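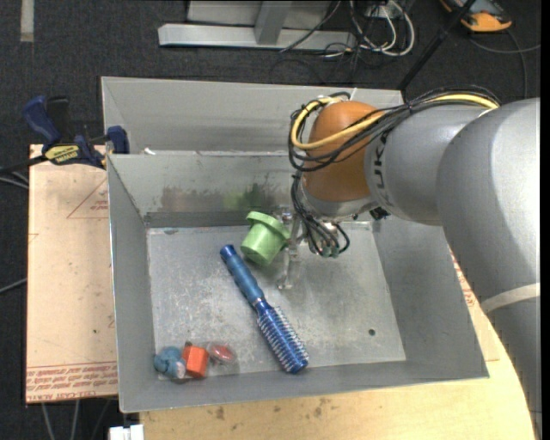

Why would anyone let a robot grab things at random for weeks on end?

"Because it's cheaper than having me explain things to it," says Radka Golob. She has been at Nedevgate, the small robotics lab where she runs the grasping work, long enough to have tried explaining. Her group's paper, posted in October 2018, describes an arm that taught itself to pick objects out of a bin with no labels, no 3D models and very little dignity.

The method goes like this. The arm looks into the bin, guesses a spot, closes its fingers and lifts. A small network checks whether anything came up. That result, success or failure, becomes one line of training data. Then it goes again.

"People expect me to say the first day was exciting," Golob says. "It grabbed air. It was very confident about air."

For the first 1000 attempts the guesses were purely random. After that the arm began to use what it had learned, while still setting aside a share of its tries for spots it considered hopeless. Elaheh Kermani, who wrote the sampling code, insists on that share. "If you let it do only what it's good at, it finds one easy object and picks it up until retirement," she says. "I have worked with people like that."

The objects come from a discount store and from the homes of the staff. Cups, brushes, soft toys, things still in their packaging. Clear plastic gets its own paragraph in the paper and a longer one in conversation. Depth sensors tend to see through it or see something else entirely, and the group ended up leaning on plain color images for those cases.

"We had a nice section planned on depth," Kermani says. "It is a shorter section now."

The result that got attention was a comparison. At 2000 attempts, the self-taught policy matched one trained on 610 grasps picked by hand. Golob is careful about how she puts this. The hand-picked grasps were better, one for one. They also took Tomás Antunes the better part of January, clicking on pictures of cups.

"I was told it would be character building," says Antunes, then a master's student. He is now working on something with no cups in it.

I asked what the arm still gets wrong. Golob had a list ready. It does poorly when objects touch a wall of the bin, where there's no room for a finger to get down the side. It prefers handles to a degree she finds suspicious. And in a test on 18 objects it had never met, it did well on the rigid ones and badly on anything that sagged.

Would more data fix that?

"More data fixes some of it. A second kind of finger fixes more. The paper says 'future work,' and you may read that as 'we have not bought the finger.'"

A follow-up with a partner lab at Nogueira will try the same training loop on a different arm, to see how much of the learning carries over. Kermani expects the network to need a new round of failures before it settles in. Golob has already started collecting objects, and has asked her colleagues to stop bringing her mugs.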